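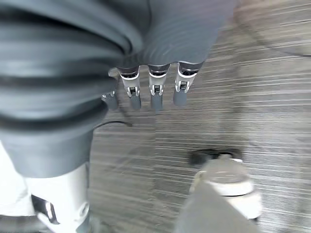

Progress report to the Meredith fund, second period
Project: Zustley, assisted reaching and handling
Prepared by Branwen Gwynne, with test notes from Emlyn Skyrme

Summary

Work on the hand controller is on schedule. Work on unattended running is not. In December we had a fault in which the hand closed without a command and stayed closed for 11 seconds. Nobody was hurt and nothing was broken. We stopped all unattended runs that afternoon and they are still stopped. This report covers the fault first and the rest of the work after it.

What happened

Emlyn was running the standard open and close cycle with the arm held still and the fingers clear of the floor. The hand had completed 3,409 cycles since its last service. On the next cycle the fingers opened as normal, then closed again before the close command was sent. The operator screen showed the hand as open the whole time. Emlyn used the stop button on the desk, and the hand did not release. It released when he switched off power to the hand at the supply.

The second part of that worries us more than the first. The stop button is supposed to take power off the fingers directly. On our setup it was taking power off the arm only. The hand had been moved to its own supply in the first period, when we changed over to the Varska driver board, and the stop circuit was not extended to cover it. I signed off that change. The check sheet we used asked whether the arm stopped, and it did.

Cause

We have one confirmed cause and one probable one.

Confirmed: the stop circuit did not include the hand supply, as described above.

Probable: a loose connector on the position signal cable. When the signal dropped out, the driver board kept the last good reading, which was "open," and went on pushing the fingers toward a target that was out of date. Emlyn reproduced the false reading on the bench by moving the connector by hand. He has not been able to reproduce the full closing fault, so we are not calling this one settled.

What we have changed

The hand supply is now on the stop circuit. Emlyn tested it 400 times from different finger positions and power dropped every time.

The connector has been replaced with a locking type. The cable is now clamped at both ends.

The driver board now treats a missing reading as a fault and goes limp. Gutura, who wrote the original board software for us, reviewed this change and asked for one correction to the timeout, which has been made.

The check sheet has a separate line for each supply. Any wiring change now needs a second signature from someone who did not do the work.

Effect on the plan

We lost most of a month of running time. The long endurance test moves into the next period. Grip tests with soft objects were finished before the fault, and those results stand, since the log shows no missing readings during them. The draft write-up will go to you separately.

Spending is within budget. The connectors and clamps came out of the repairs line. We are asking to move $400 from travel to equipment for a second stop button, to be mounted on the far side of the test area. At present a person standing there cannot reach the one on the desk.

Next period

Attended runs continue, with one person at the desk at all times. We will not restart unattended runs until the closing fault has either been reproduced and fixed or the hand has gone through the full endurance test without it. Emlyn would like both. I will send a short note when we have a decision, and before any unattended run takes place.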